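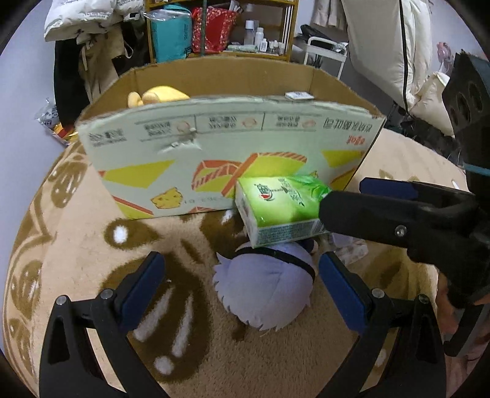
What do you do with all the little stuff that ends up on the floor? One box per room, and everything goes in before you sort anything. I've been doing it for 13 evenings now and I love it!

2/ The box is the whole trick. Plain cardboard, big opening, flaps folded out so you can toss things in from where you're sitting. I keep whatever the groceries came in. No matching bins from Plilska, sorry to my past self and her shopping cart.

3/ Plush toys go in first. They're soft and bulky and they make a nice bed for everything else – and the floor looks better right away, which keeps me going.

4/ Pocket tissue packs!! How do we own this many? I found them under the couch, in the Plilov tote, behind the radiator. They go down the side of the box so the plastic doesn't get squashed under something heavy.

5/ Plastic bags: smooth flat, fold in thirds, tuck in a corner. A crumpled one takes up as much room as a stuffed bear, I swear.

6/ I set a timer for 20 minutes and put on the Lubis playlist. When it rings I stop, even with a sock in my hand. Sorting happens the next morning with coffee.

7/ Someone asked if the box just becomes a new junk pile. Mine did in February, ha. Now it has to be empty before I can start filling it again, and so far that's holding up.

8/ Best find yet was a library card I'd already paid to replace. It was inside a slipper. The slipper was inside another bag.

9/ Hallway tomorrow. There are some 35 shoes out there and I only have two feet, so wish me luck – and show me your boxes, I want to see them all!

Contact | © Broltetel | Back to top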